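How to Make a Small Batch of Refrigerator Jam (Without a Canner)

My grandmother made jam the big way, with a canner the size of a laundry tub and every window in the house steamed up, and I loved it dearly and have no wish to do it myself. What I make is refrigerator jam, a few little jars at a time, whenever the berries at the market look good and I have an hour to putter. If you've been scared off by canning, please start with this one!

You'll need two pounds of strawberries, a cup and a half of sugar and the juice of one lemon. I know that's less sugar than most recipes call for. It makes a softer, looser jam that slides off the toast a bit, and we like it that way in our house.

Before you turn on the stove, get your jars out. Small ones are best, the kind store-bought jam comes in, as long as the lids still close snugly. Wash everything in hot soapy water, rinse well, and let it all air dry while you cook. 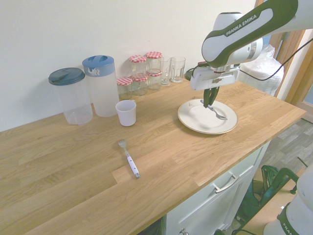
Little jam jars with gingham lids, and two pitchers with lids.

Hull the berries, cut the big ones in half, and put them in your widest pot with the sugar and lemon juice. Now leave them alone for 11 minutes or so (I set a timer and tidy up) until the juice starts to run. Bring it up slowly over medium heat, stirring, and once it's bubbling, mash as much or as little as you please. I stop while there are still good lumps.

Keep it at a lively simmer, stirring more often as it thickens, and skim the foam if it bothers you. Mine usually takes 20 to 25 minutes. Put a saucer in the freezer when you start, and when the jam looks close, drop a little on the cold saucer and push it with your finger. If it wrinkles, you're done. 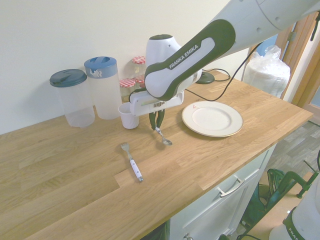 Let the pot sit off the heat for 8 minutes before filling, so the fruit doesn't all float to the top. Leave a little room under each lid, cool the jars on the counter, and then into the fridge they go. Eat it within 2 weeks, or freeze it in freezer-safe containers.

Comments

Arif Saha
Made this with half raspberries and it set up beautifully. Do you strain out the seeds?

Author
I don't, Arif, but a sieve will do it if you mash well first!

drolow
Can I use frozen strawberries?

Author
Yes, just thaw them in the pot and keep all the juice.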